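Home / News / Press releases / Urkdale students enter gripper project in regional handling contest

Students of the Urkdale College robotics club will enter their gripper project, Drurnis, in the handling class of the Mulen Cup in October.
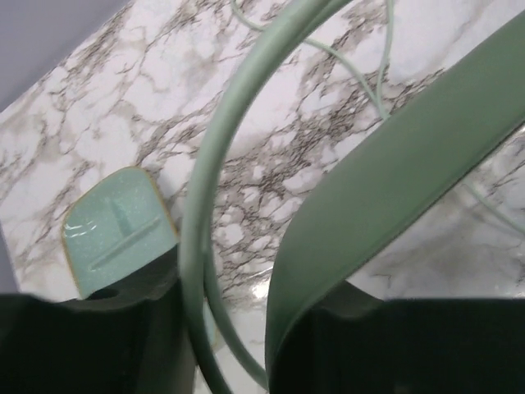
The task

Teams must pick up soft and thin items from a hard surface and set them down in a marked area. Each run is limited to 100 seconds. Straps, cords and rings are permitted items, and the order is drawn on the day.

The entry

Drurnis uses a two-fingered gripper with a small camera mounted close to the fingers. Control software was written by second-year student Costel Manole. The team has logged 2970 practice grasps, including trials on a marble-patterned surface, where glare affects the camera readings.

"Thin cords remain the hardest class of item," said club supervisor Dorin Pop. "We are still adjusting the closing force."

About the club

The club was founded in 1993 and has eight members this year. It meets on Mondays in the Matei Building.

Press contact: Communications Office, Urkdale College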